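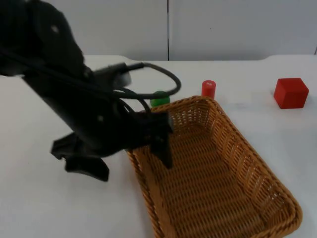

Kamil Kadlec wrote under the last post that I should stop pricing arms and start pricing everything that isn't the arm, because that's where his money went. He'd budgeted one line for the robot and one line for "misc" and the misc line ate the year. Fair enough Kamil. I had a misc line too. I have since deleted it and this post is what replaced it.

So, budget post. Quick one, I have to be out of the house by 5:30 and I've been putting this off since July.

Where we are. One arm, two-finger gripper, wrist unit, white table, basket and blocks for practice. It's been running at our place (the back half of the Urban unit, for those who asked) and now there's a decision to make about the second station. Peter Murín wants it ordered before the new budget year. I want it ordered after I understand what the first one cost us. We are both a bit right.

What I did over the weekend was go through every invoice and every card receipt with the word robot anywhere near it. Should have done it months ago. Shoebox, basically. Some of the receipts had gone blank, the thermal paper kind, so scan yours the day you get them.

Stuff I had down as "one-time" that wasn't:

Cables. Bought three times now. The first ones were the length in the drawing, and the drawing had the arm sitting still. An arm that turns its wrist needs slack, and slack needs somewhere to go, and if it loops out over the work you end up buying clips, then sleeving, then a shorter cable, then the longer one back again. I'm putting a cable line in the new budget and it gets its own number. Spares of everything that moves, one of each on the shelf.

Fingertips. Wear item. Treat them like printer ink.

Practice objects. Sounds silly as a budget line, blocks and balls and baskets, it's pocket money. But we change them all the time and each change is an afternoon. The afternoon is the cost. Woven baskets especialy, no two are the same shape even when you order the same one, so if you need five, buy five at once and one extra.

The quote from Rirnarix for station two came in on Friday. Base price fine, no complaints. Then you get to page two. Mounting kit, 604. Extended support, 1593 a year, and the first year isn't included, it just starts later on the invoice. I read that line over and over. Called them, got a nice guy, he agreed it was confusing and said he'd pass it on. The number stayed the same.

Wuvside quoted too. Cheaper arm, support folded in, but the lead time is 17 weeks and the gripper is extra and it's their gripper or an adapter plate. Adapter plate is "price on request". I requested. Still waiting on that.

Oľga Lukáč thinks we should go with Wuvside anyway and carry the old gripper over. Her argument is good: the gripper is the part everyone already knows how to use, the settings are done, the fingers are on the shelf. My argument against is that then station one has no gripper. She says station one is mostly idle in the afternoons. I looked at the log and ok, it is mostly idle in the afternoons. Which is a different question. Do we need a second station or do we need someone here after lunch?

I hadn't put that in the spreadsheet at all. Added a row called "people hours" and it went straight to the top of the list. Bigger than the arm if you run it over two years. Way bigger. Peter went quiet on the phone when I read it out.

Rough list of what I'd tell myself before station one, in no order:

Get the table first. Seriously. Put it where it's going to live, leave it there a week, and see who walks into it. Ours moved twice and each time everything had to be lined up again, half a day gone each move.

Plain white top if you're using cameras. Ours is fine. Check it under the real lights at the time of day you'll work though, mine looked perfect at 9 in the morning and by 4 there was a shadow across the left side. Lights are another line. I had zero for lights.

Ask for the power numbers in writing. Our electrician charged for a second visit and he was right to.

Measure the reach with the thing you want to pick up sitting IN the container. Flat table reach is the number on the sheet. Getting down past a rim at the far end is a different number and the sheet won't have it. I'd bring the basket to the demo. Bring your own basket! Magdy Samir did this with Sumex, walked in with a tray under his arm, and they ended up spec'ing him a different model. Cheaper one too.

Shipping. Pallets, tail lift, someone home to sign. We paid for storage for 19 days because the door wasn't wide enough and I was arguing about the door.

Training. Everybody's quote says one day. One day gets you to where you can turn it on and not be scared of it. Budget for the second day, put it a month after the first so people have real questions by then.

Insurance, call them before not after. No story there, just call.

Now the timing thing. Kvido Sýkora emailed asking if it's better to lease. I ran it both ways and for us it comes out close enough that I'd decide it on other stuff. Leasing means the wear parts question gets murky (who pays for fingertips? get that in writing too). Buying means I own an arm in year four when everyone's moved on. With the lease you need to read the return conditions, one of the ones I looked at wanted the original crate back. The original crate! Ours is shelves now.

If you're small like us I'd say the bigger thing is spreading it out. We're going to do the table, lights, power and the people-hours fix first, out of this year's money, and leave the arm itself for next year. If the afternoons fill up on station one then station two has paid for its own argument and I'll sign whatever. If they don't then we've bought a nice second table, and we needed a table.

Peter isn't thrilled. He thinks prices go up in the new year, and he's probably right, they went up last time. I put a bit of padding in for it. He thinks the padding is too small. We left it there.

What's still open:

The adapter plate price. Whether Rirnarix will move on the support start date, I asked them to drop the first year and I'd settle for half. Whether the wrist unit can be bought seperately as a spare, because if that goes we're down until a new one ships and I don't love that. And whether to keep the old mounting kit or let it go with the stand.

Spreadsheet is ugly but I'll share it with anyone who mails me. Columns are: thing, who quoted, one-off, yearly, hours of ours, and a notes column that is mostly swearing. The hours column is the one to fill in first. Even guesses. Mine were all too low but at least they were there to be wrong.

Kamil, if you're reading, what did you do about spare cables in the end? Did you buy theirs or get them made up? I have a quote for made up and it looks too good.

Ok it's 5:20, got to go. Will update when the plate price comes in.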